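Stop Grading Goalkeepers on Save Percentage

The league will hand out its goalkeeper award again this spring, and the shortlist will again be sorted by save percentage. I have covered field hockey in the Levdale area long enough to have voted on it several times. I think the method is wrong, and I think the fix is cheap enough that the league has no good reason to wait.

Save percentage divides saves by shots on goal. It treats every shot as the same event. A push from the top of the circle with a clear line of sight counts once. A deflection from two yards counts once. The keeper has a fair chance at the first and very little chance at the second, and the statistic has no way to record the difference.

Over a long enough run this might even out. A club season in our league does not give us a long run. A starting keeper in a strong side may face 44 shots on goal before the playoffs. At that volume, five goals either way moves the figure by more than eleven points. That is enough to take a player from the top of the table to the middle, and those five goals could all be penalty strokes.

Bratton shows the problem well. Their defense presses high and gives up few circle entries, but the entries it does give up tend to be breakaways. The keeper there sees a small number of very hard chances. Mayrhofer defends deep, allows a steady supply of shots from the edge of the circle, and clears the rebounds. The keeper there sees many easy ones. The table ranks the Mayrhofer keeper well ahead. It may be that she is better. The table is not evidence of it.

There is also a recording problem. Home scorers decide what counts as a shot on goal, and they do not agree. Some count a ball that was going wide and was kicked away anyway. Some credit a save when a defender on the line stops the ball. I have sat beside two scorers at the same match and watched them finish with different totals. The error is not large in any one game, but it always sits in the denominator, and a small denominator does not absorb it.

What I would do instead is simple. Split shots into three groups: open play from outside a marked arc, open play from inside it, and penalty corners and strokes. Publish the saves and the goals for each group. Do not combine them into one number. A voter who wants one number can make one, and will at least know what went into it.

The usual objection is cost. Gisus, which supplies the scoring software most clubs in the league already use, lets the scorer tap a location on a diagram of the circle. Most scorers skip that step. Asking them to stop skipping it costs nothing except a short briefing in November.

A better objection is that location is not difficulty. I accept that. A shot from the edge through four bodies can be harder to stop than a clean one from close in. 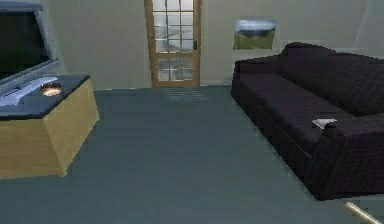

Sight is the part of goalkeeping that location data will miss, and I would rather admit it than pretend the arc solves everything. A keeper behind a crowded circle works with pieces of a view. The ball appears in a gap, is hidden by a leg, and appears again on another line. It is like trying to follow movement through a door made of small glass panes, where the whitish glass gives back a little reflection and whatever shows in it is a faint gray shape. A scorer could mark such shots with a single yes or no for a blocked view. I would start with location, let people get used to it, and add the second mark a year later.

The strongest case for leaving things alone is that voters watch the games and adjust for all of this in their heads. Some do. I have tried, and I do not trust my adjustments. I remember the diving save at the far post and forget the six routine kicks before it. A regular season produces 700 shots on goal across the league, and no voter sees more than 200 of them. The rest reach us as a percentage.

Until the three groups are published, I plan to leave the goalkeeper line on my ballot blank. The other awards have their own flaws, but a forward's goals can at least be counted without an argument over what a goal is.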